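うちの把持研究、やっと人に話せるところまで来たので連投します。テーマは「手首カメラの映像だけで、つかむ前に失敗を予測できるか」。地味に聞こえると思うんですが、これがめちゃくちゃ面白い!

手法の名前は Prirnier。指が物に触れる直前の短い映像を見て、「このまま閉じていいか」を点数で出します。点数が低ければ手を少し引いて、角度を変えてもう一度寄る。やっていることは本当にそれだけです。

学習に使ったのは遠隔操作のデモ500本。成功だけを集めたくなるところを、Hortensia Jara さんの提案で失敗も全部残しました(最初は正直、ディスクの無駄では…と思っていました。ごめんなさい)。

物の置き方もわざと整えていません。段ボール箱の上に黒い容器が斜めに載っているような状態から始めます。

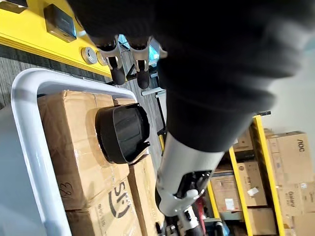
手首カメラから見た作業場所。グレーの大きな箱の中に段ボールと黒い容器、右奥が棚です。

こういう視点だと、自分の腕や指がかなりの面積を占めるんですよね。最初のモデルはこれに苦しみました。物の向きを見てほしいのに、指の形ばかり手がかりにしてしまう。

そこで腕の領域をマスクで消してみたら、今度は成績が下がった。ええっ、と思って調べたら、指と物の「すき間」の情報まで一緒に消していたんです。つかめるかどうかの判断には、あのすき間がものすごく効いている。

結局、腕は消さずに残して、関節角度を一緒に入力する形に落ち着きました。「いま見えている黒いかたまりは自分の手だよ」と教えてあげる感じです。Ikitz の古いエンコーダをほぼそのまま使えたのも助かりました。

評価は200試行。予測なしだと失敗が30回、Prirnier ありだと24回でした。減り方だけ見ると控えめです。でも内訳を見たらうれしくなってしまって、減った分の大半が「端に指をかけたつもりで滑る」タイプだったんです。ねらっていたのがまさにそこ!
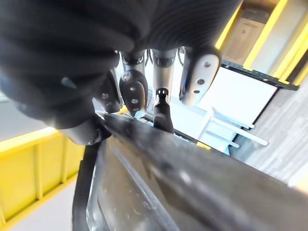 逆にまだ弱いのが、表面が光るものや透けるもの。反射の位置は手が動くと一緒に動くので、モデルがそれを物の輪郭だと思い込むことがあります。点数は高いのに滑る、という一番困る外れ方をします。

対策として、寄っていく途中の映像を2か所から取って、食い違いが大きいときは点数を下げる案を試しています。Salinas のチームが触覚側で近いことをやっていて、話を聞きに行ったら3時間しゃべって帰ってきました。楽しかった…。

あと、よく聞かれる速度の話。予測そのものは軽いんですが、引いてやり直す動作のほうで時間を食います。ここは Wiltex の制御系に合わせて軌道を短くできそうなので、次はそこに手をつけます。

失敗データの残し方とラベルの付け方は、4月のうちに短いメモにまとめて公開する予定です。「滑った」と「ずれたけど持てた」の境目をどう決めたか、とか細かい話ばかりですが、同じところで悩んでいる人には届いてほしい。

光りもの・透けものの把持をやっている方、どんな物で試しているかぜひ教えてください。リプでもDMでも大歓迎です!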